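The Kastex Sock Box, After a Full Winter of Feet

I should say up front that I'm the kind of person who has opinions about socks, and that my family has stopped inviting me to share them. My father, Roland Greenwood, delivered mail on foot for most of his working life, and in our house a good pair of socks was discussed the way other families discussed cars. So when I finally gave in and paid for a six-month run of the Kastex Sock Box last fall, I knew I'd end up writing about it at length. Get a cup of coffee. I'll try to keep it moving.

For anyone who hasn't seen the ads, Kastex is a subscription. Every month they mail you a flat box with three pairs in it, you tell them what you thought, and the next box is supposed to be a little closer to what you like. You can pick from dress, everyday or outdoor, or let them mix it up. I let them mix it up, partly out of curiosity and partly because I couldn't figure out how to change the setting until the third month. (It's under "Your Feet," not under "Your Box." I wrote to them about this.)

The price was $20 a month when I signed up, with shipping included. I ran the numbers against what I'd normally spend, and my normal habit is a bag of six plain pairs from the discount store every spring, so there's no contest there. If cost is all you care about, you can stop reading and go buy the bag. No hard feelings! But I'd been through three of those bags in as many years, and I was tired of putting my big toe through the end of a sock before the Fourth of July.

So, the socks themselves.

The first box was a charmer. Two everyday pairs in a nice heathered gray and one dress pair in dark green, all with a hand-linked toe, meaning there's no ridge of thread running across your toes. If you've never worn a sock without that ridge, I don't quite know how to explain what a relief it is. I wore the green ones to my niece's recital and forgot I had them on, and I can't think of higher praise for a sock than that.

The second and third boxes were more of the same, and I was already telling people at work about them. Then the fourth box came, and the fourth box was a dud. One pair had a cuff so tight it left a groove in my shin like a rubber band around a loaf of bread dough. Another had a seam under the heel that had plainly gotten away from somebody at the factory. I filled out the little survey, I was polite about it, and a replacement for the bad seam came inside of two weeks. They didn't ask me to mail the old pair back, so it's now in use as a polishing rag, and it's a pretty good one.
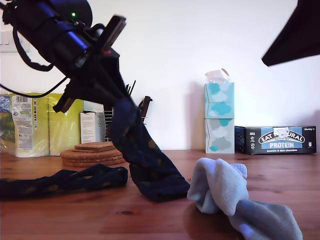
Now, fit. I wear a men's eleven on the left and something closer to eleven and a half on the right, which I've been told is common and which I resent anyway. Kastex sells by half-size groups instead of the usual "fits 6 to 12" nonsense, and it shows. The heel pocket lands on my heel. It stays there. I have a pair of outdoor socks from them in an oatmeal color that I wore raking leaves for a whole afternoon, up and down the hill behind the garage, and I never once had to lean on the rake and hike them back up.

The dress socks are a shade less reliable. They come up to mid-calf, and they're knit thinner, and by four o'clock or so the left one has started south. It's never the right one. I suspect my left calf more than I suspect the sock, so take that complaint with a grain of salt.

Warmth is harder to judge. My wife runs the thermostat like a submarine captain rationing air, and our kitchen floor in January could keep fish fresh. The wool blend pairs handled it fine. The cotton ones didn't, but I wouldn't expect them to. If you're in a cold house, change that setting to outdoor and leave it there all winter, and don't worry about whether oatmeal goes with your slacks.

I did want to have something to compare them to, so over the holidays I asked for, and received, two pairs from Leststead and two from Saithong. Leststead you may know from their work gloves. Their socks have the same feeling, thick and a bit stiff, and they took four or five washes to loosen up. Once they did, I liked them a lot. They're the pair I reach for when I know I'll be in boots. I wouldn't wear them to dinner. The colors are brown, darker brown and a kind of orange.

Saithong is at the other end of things. Very soft, very bright, very pretty in the drawer. My daughter stole one pair before New Year's, and I've seen them going up the stairs ahead of me several times since. The pair I managed to keep got thin at the ball of the foot by March, and I'd call that early for the money.
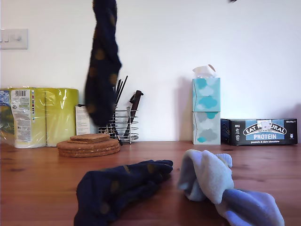

Washing is where I expected the Kastex socks to fall down, and for the most part they didn't. I wash everything warm and dry it on medium, because I'm not going to run a separate load for my feet. The gray pairs have faded a touch. The green ones look the same as the day I got them. The oatmeal wool shrank a little the first time through and then seemed to feel it had made its point. There's some pilling at the heel on all of them, mostly on the pairs I wear around the house without slippers.

And then there's the matching problem. If you get three different pairs a month, by spring you have a basket full of cousins. They're all related and none of them are twins. I own four Kastex socks in what I would swear is the same gray, and they're from two different months, and one set is ribbed a bit finer than the other. I only find this out when I'm sitting on the edge of the bed with one already on. My father's answer to this was to own a single kind of sock and buy it until the store stopped carrying it. I used to think that was a sad way to live, and I've come around on it some.

What helped was a thing called the Prenent clip, which Kastex tucked into my fifth box as a thank-you. It's a little plastic ring with teeth. You push the toes of both socks through it when you take them off, toss the whole business in the hamper, and they go through the washer and dryer together. I was ready to make fun of it. I now own a bag of 20 and have given several away. The teeth do leave a small pucker in thin dress socks, so go easy with those. And listen for a loose one in the dryer, which sounds exactly like a button coming off your best shirt.

I'll say a word about the people on the other end, since it counts for something with me. I wrote to Kastex three times, once about the setting, once about the heel seam and once because I'd gotten curious about how they link the toes. All three times I got a reply from a real person who had read what I wrote. The third reply was longer than my question. She told me there's one machine that knits the tube and then somebody sits down and closes the toe loop by loop, and that a new hire takes months before they're quick at it. I read it out loud at supper. It got a mixed reception.

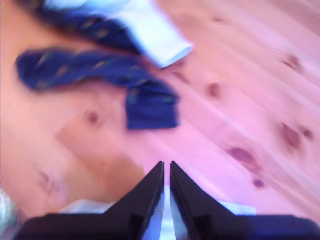 Canceling, I'm sorry to say, is a chore. You can skip a month with one click, but stopping altogether takes you through four screens, each one offering you something. The last offer was half off a box of dress socks, and I took it, so I suppose their system works on people like me. A friend down the street simply wrote them an email and was done with it the same morning. Do that.

A few smaller things, in no order. The boxes are sturdy, and I've been keeping seed packets in them. The size is printed on the sole in letters that wear off after a dozen washes, so if there's more than one big-footed person in your house, learn whose are whose early. The survey asks for a rating out of 100, and I'd like to know who can tell a sock that's a 73 from one that's a 74. And they send an awful lot of email. You can turn most of it off, though the one on your birthday gets through no matter what. Mine had a drawing of a sock wearing a hat, and I'll admit I kept it.

Would I tell you to sign up? If you're on your feet a good deal, or if you've got sizes that don't sit well in the usual ranges, then yes, at least for three months. Pick outdoor or everyday and skip the mix. If you mostly need something between you and a pair of loafers, the dress socks are nice but they aren't worth a subscription, and you'd do better buying two good pairs outright and taking care of them. For boots, go with Leststead. For a gift, Saithong, provided the person has other socks to wear while they're admiring those.

I'm down to skipping every other month now, and the drawer is as full as it needs to be. I mailed my father two of the oatmeal pairs for his birthday. He called to say they were all right and asked how many they had left in that color.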